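# The Sorting Table Deserves a Say

When Flolance began bringing automated sorting into its returns department in November, the announcement spoke mostly of speed. Seven months later, the more useful discussion concerns the people who did the sorting before and who still work a few steps away from it.

Returns work looks simple from a distance. A tray of mixed household goods arrives, and each item must go to one place or another. The judgment involved is small but constant, and it was learned by 42 employees over many years. Little of it was ever written down.

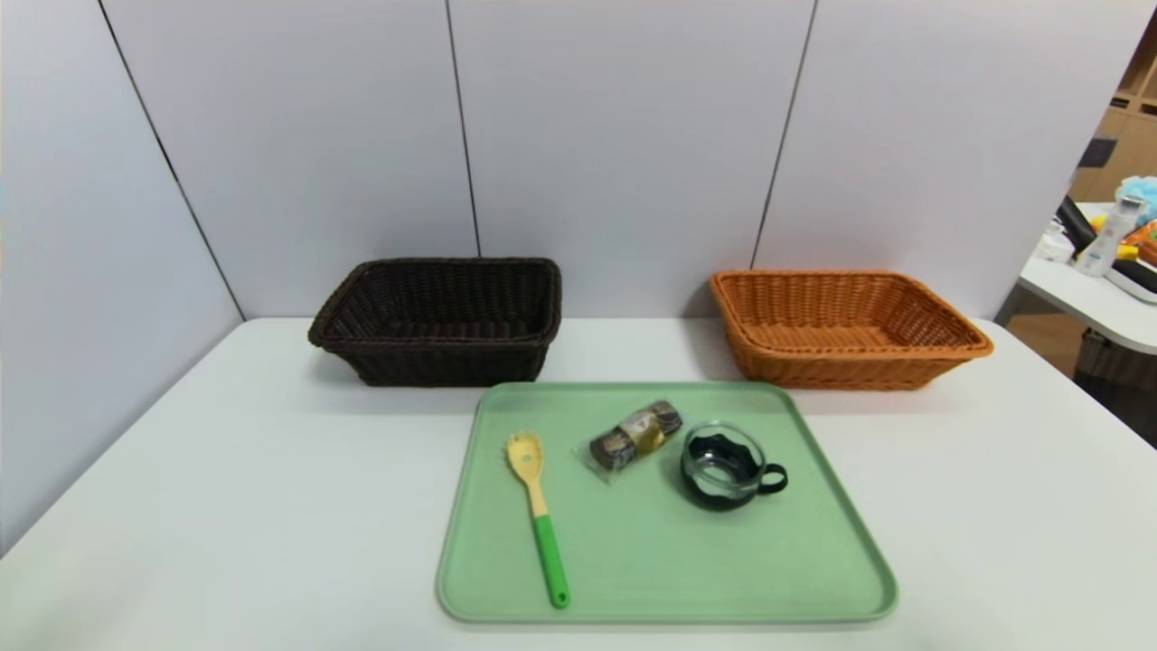 *A mixed tray at a sorting station, with two baskets behind it.*

A serving spoon for spaghetti, a small wrapped package and a glass cup each call for a different grip and a different amount of care. Chandrasekhar Poduval, who supervised the manual line, was asked to turn such habits into written rules. He received 2 weeks and no added pay for work on which the whole system depends. That was a mistake, and other employers should not repeat it.

Management has kept its promise that no position would be cut this year. The jobs have changed all the same. Staff who once set their own pace now wait for exceptions, and roughly 20 of them have moved to inspection duties with less variety. Elisa Amato, their elected representative, has asked that the teaching of machines be listed as a skilled task in the next wage agreement. Her request is reasonable and should be granted.

Automation of this kind draws on the knowledge of the workforce. Companies that accept that knowledge should name it in job descriptions, pay for it, and consult the people who hold it before the next station is installed.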